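How to replace the thermal paste on an older graphics card

If a card that used to run quietly has started to sound like a hair dryer under load, old thermal paste is a likely cause. The job takes an evening and needs very little equipment. The steps here are for a two-fan card with a single heatsink held on by screws from the back, but most mid-range cards come apart in much the same way.

What you need

A small Phillips screwdriver, a tube of non-conductive thermal paste, isopropyl alcohol, a few coffee filters or lint-free cloths, and a set of thermal pads in the right thickness. Check the pad thickness before you order. My card, an Ekside, uses 1.5 mm on the memory and 2 mm on the power stages, and the wrong size will hold the heatsink away from the GPU.

Before you start

Run a stress test for 15 minutes and write down the GPU temperature, hot spot temperature and fan speed. You will want these numbers later. Then shut down, switch off the power supply, unplug it and take the card out.

Taking the cooler off

Lay the card face down on something soft. Remove the four spring screws around the GPU first, loosening each one a little at a time in a cross pattern. Then remove the smaller screws around the edge of the backplate. They are often two different lengths, so keep the groups apart.

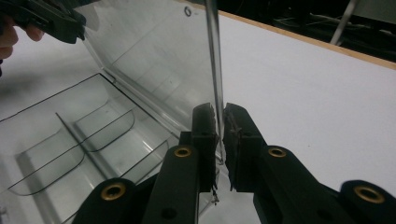
Lift the cooler slowly. If it won't move, twist it very slightly from side to side – do not pry with a screwdriver. Old paste can grip hard, and a few minutes with a hair dryer on low will soften it. Once it comes free, stop and look for the fan cable. It is short, and pulling it out by the wires can break the connector on the board.

Cleaning and new paste

Wipe off the old paste with alcohol until both the die and the cold plate are clean. Peel off any torn pads and cut new ones to the same shape. Spread a thin, even layer of paste over the whole die. Unlike a CPU, a bare GPU die has no metal cap to spread the heat, so any bare corner matters.

Putting it back together

Plug in the fan cable, set the cooler down straight, and tighten the four spring screws in a cross pattern until they stop. Refit the card and repeat the stress test. If the hot spot is much higher than before, the pads are probably too thick or the screws are uneven.

Comments

Natalia Escobedo: Does the backplate need pads too?

Reply: Only if it had them from the factory. Match what you find.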